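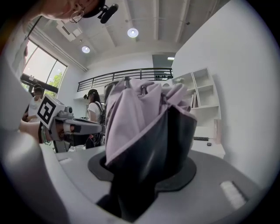 Kamora Community Help
Home and Laundry > Folding and Storage

How do you fold things that are part soft fabric and part slick fabric?

Booker Ambrose
Posted 2020-10-03

I have a drawer of lightweight things made from two different fabrics. The usual combination is a soft, matte cloth in a light color with a smooth, slightly shiny panel sewn into it. The one giving me the most trouble is light lavender with a dark navy panel, navy enough that it looks black at night, and a thin lavender trim where the two colors meet.

Whatever I do, it ends up as a bundle. If I fold it flat, the slick part slides out from under the soft part and the stack leans over. If I roll it, the soft side holds but the dark side works its way loose by the next morning. Lately I just gather the top in one hand and set it down, and it flares out at the bottom like a little tent.

I've tried the following:

Folding in thirds with the dark side out. Slides.
Folding in thirds with the dark side in. Better, but lumpy.
Rolling and tucking the end. Comes undone.
A rubber band. Holds fine but leaves a line across the shiny part that took days to go away.

The drawer is 20 inches wide and not very deep. I'd like to be able to see everything from the top without digging. I also don't want to iron, because I don't trust myself with an iron on the shiny fabric.

Is there a fold that works for this, or should I give up and hang them?

3 answers

Sunita Mercado

Dark side in was the right idea. The lumps come from folding it before the soft part is flat, so spend a minute on that first.

Use a hard table. A bed is too soft and the slick fabric will move around on the blanket. Lay the piece down with the slick panel against the table and the soft fabric facing you. Smooth the soft part from the middle out to the sides with flat hands. Don't pull on the trim. The edging is usually stitched a bit tighter than the cloth on either side, and if you tug it you get a ripple that follows you through every fold.

Then turn the whole thing over so the slick side is up. From here:

1. Find the line where the two fabrics meet. Make your first fold along it or just beside it, so that the slick panel lies on top of the soft part. If the line is curved, pick the straightest stretch and go with that.

2. Bring the soft fabric over from both sides so it covers the slick panel. You should now have a long strip with only soft fabric showing on the outside.

3. Fold the strip in half once, then in thirds. Press the air out with your forearm between folds. There is more air in there than you would expect, and it's a lot of the reason the thing springs open.

4. Stand it in the drawer on its folded edge, next to its neighbors.

Soft fabric against soft fabric grips. Slick against slick doesn't, so the goal is to have as little of that as you can, and none of it on the outside.

For a drawer 20 inches wide I'd put in a divider and run two rows front to back. Stand-up folds only stay up when they have something to lean on. If a row is half empty they will slump no matter how well you folded them. I use a pair of Pluvari drawer boxes, but a shoebox lid cut down to size did the same job for a long time before that.

Check for clips, snaps or toggles before you start. If there are any at the top, close them and keep them toward the middle of the fold. Hard bits on the outside catch on whatever is next to them, and they leave dents in shiny fabric worse than your rubber band did.

About that line — hang it in the bathroom while you shower and leave it there until the evening. That has worked for me on most things, though a crease that has been sitting since May may need a second round. And check the care label before you try anything warmer than that.

szabo58

just hang them. life is short. i have 4 like that and they all go on one hook behind the door

Ernier Home

I sew and do alterations, so I see a lot of mixed fabrics come in badly creased. Sunita's method is good and I would follow it. A few things to add.

Smooth woven fabrics with a shine often have a finish or a coating on the back. If yours feels a little rubbery on the inside, don't store it tightly folded for a whole season. Fold it loosely, or take it out every so often and fold it in a different place. Coatings tend to crack along a crease that never moves.

Gathering it at the top and setting it down is not a terrible way to store something, by the way. A loose bundle has soft curves where a fold has a hard line, and for coated fabric that is easier on the material. It takes up more space and it looks messy. If you have a basket or a shelf with room to spare, put the fussy ones there and keep the drawer for what folds well.

If you want a band, use a strip of cotton cut from an old T-shirt, an inch wide or more, tied in a loose bow over the soft side. Elastic of any kind will mark the shiny part.

Watch the colors too. Very dark navy next to pale lavender is a pairing I would be careful with when damp. Make sure it's fully dry, seams included, before it gets folded with the two colors touching. The trim would be the first place I'd look for any bleed.

Comments

Booker Ambrose
Tried the fold along the seam on the kitchen table. The lavender one is standing up in the drawer now. My line is curved, so the first fold came out crooked, but once the sides were over it I couldn't tell. Going to get a divider.

Sunita Mercado
Crooked on the inside is fine. If it starts to lean, turn it around so the fold faces the back of the drawer.

Booker Ambrose
Will do. No clips on the others, so those should be quicker. No sign of a coating on the navy part either, it feels the same on both sides.

szabo58
still say hook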